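What the slow bench changed for the rest of us
Kerubo Rashidi
Friday, January 3, 2020

I run the returns floor at Mirer, where we take back wallets, card holders and small leather goods for three shops, check them, empty them and send them out again. Since the summer one bench has been worked by a pair of arms that the staff call Inthanon, after the mountain, because Wichai Sitthichai put them together and that is where he is from.

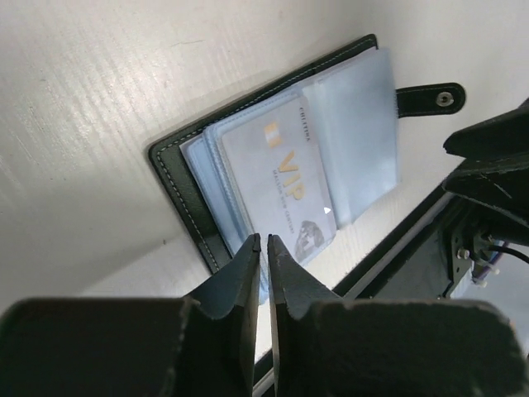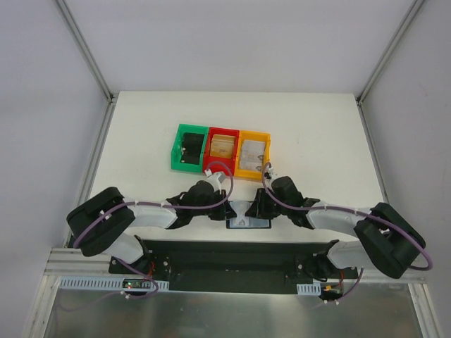
My subject is what happened to the jobs at the benches nearby, which I think has been reported badly, including by our own management. The plan presented to us said the arms would take over the dull part of the work and leave people with the interesting part. I have watched the work for long enough to say that this is the wrong way to divide it. Handling a card holder is dull if you only list the steps. You open it, go through the sleeves, take out whatever a customer has left behind and put it where it belongs. But the sleeves are clear plastic and they overlap, so an empty one lying beside one with a VIP card in it is easy to misjudge, and a person who has done a few thousand of them does it by feel. That was the part people were good at. What we have left them is the paperwork when something is wrong.

Charoen Rojanasak did that job for four years. He now looks after the arms' bench, two ordinary benches and the screen. His pay went up slightly, and I argued for more. He told me in the staff meeting that he used to go home with sore thumbs and now goes home with a headache, and that he would not like to say which he preferred. The managers wrote down the part about the thumbs.

I am not against the machine. We handle about 3,000 pieces in a busy month and we have never had enough hands in January. Nor do I think it is going to empty the building. It needs a lot of attention. The bins have to be put where it expects them, and green, red and yellow side by side is now the rule on every bench, including those where a person could reach for a shoebox and be perfectly happy. Saimi Partanen had her own layout, with the bins on her left, and she was quick with it. She was asked to change so that all the benches would match. I signed that instruction and I think now that I was wrong to.

That is the sort of change I would like to see discussed before the next pair is bought. The talk is always of how many posts will go. On our floor the answer so far is none, and management treats that as the end of the matter. Meanwhile the pace of the day, the place of each bin and the reasons a person may stop work have all been settled to suit one bench, and the people at the others were told afterwards.

Flilter, who supply our screens, have offered a half-day course on supervising the arms. I would send everyone, on paid time, and I would send the managers to sit at a bench for the other half of the day. Fongchan Meesuk has asked for something simpler, that anyone whose bench is altered gets to see the plan first and write on it. I have put her request forward with my name under hers, and we are waiting for a reply.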